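Rerkis mentoring course passes 3,000 completions

4th August

The online mentoring course run by Rerkis has now been completed by 3,261 people, the training provider reported in its latest program update. The course, titled "Asking for the Next Role," covers promotion requests, sponsor relationships and the preparation of a business case for a larger budget or team. It opened to the public in March of last year after a closed trial with staff at Wunum, a logistics software firm.

The course consists of 8 modules, each with a recorded talk, a worksheet and a short written task. Participants who finish all of the written tasks can apply for one-to-one mentoring over a period of six months. Mentors are drawn from finance, operations and engineering roles, and are matched by job function first and by time zone second.

Completion is counted when the last written task has been submitted. Partial completions and repeat registrations are excluded from the total. Rerkis had set a target of 1,000 completions for the first year and reached it in the seventh month.
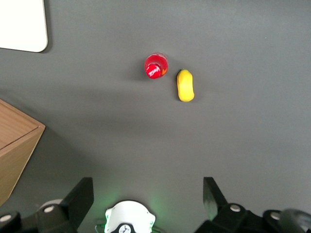 A bottle with a red cap on a dark gray tabletop.

Changes to the material will take effect with the next intake. Module 3, on reading financial statements, has been split into 2 parts, one on the income statement and one on cash flow. Course director Johanna Rainer said the original version placed too much content in a single session, and that participants from non-finance roles took much longer over it than planned. The worksheet on salary negotiation has been rewritten and now includes a template for recording offers in writing.

The matching process for mentors is also being revised. Under the current system, applicants list up to three areas of interest and are assigned a mentor by program staff. From the next intake, applicants will review short mentor profiles and rank their preferences. Rahel Moser, who manages the mentor pool, said the ranking step should reduce the number of pairings that have to be reassigned after the first meeting.

A printed edition of the worksheets will be published by Rind. It will contain the same exercises as the online version, with added space for notes and an index of terms.

Registration for the next intake is open on the Rerkis website. The course remains free of charge for individuals. Employers enrolling groups are asked to contact Elfriede Trummer in the program office for rates and scheduling.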